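Search this site Search Go

Teaching the Brellar arm to tidy up: my notes for the Koritz workshop talk

August 2022

Say hello, wait for the kettle people to sit down, THEN start.

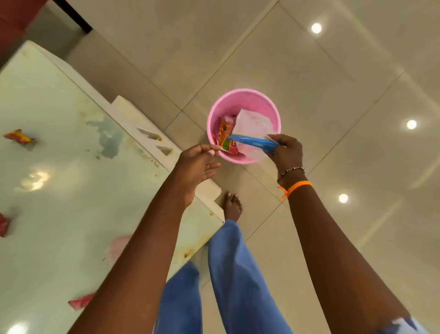
So, I've been building a sorting arm in my kitchen since May, and it's called Brellar (my nephew's choice, don't ask). It picks up litter and drops it in a bucket. That's the whole job! Wrappers are horrid, though. They're shiny and floppy, and the arm would much sooner grab a tennis ball.

Slide two, the training clips. I did 2,736 of them by hand, same chore over and over, with the camera up at head height. Pause here for groans. The first 500 were useless because I'd set the focus wrong, so mention that before somebody asks.

Motors next. I tried the cheap Simoser ones and they buzzed like a wasp in a jar, so I swapped to Paisan and I'm much happier. Pass the old one round the room.

Then the live demo, if the laptop behaves. Keep it under 30 seconds and have the spare gripper pads in my pocket.

Questions, then biscuits.

Comments

tinshed_bob: Loved this! Do the Paisan motors get warm?

marrowfat: Mine can't manage crisp packets either, glad it's not just me.

pollywog7: Could you share the wiring drawing please?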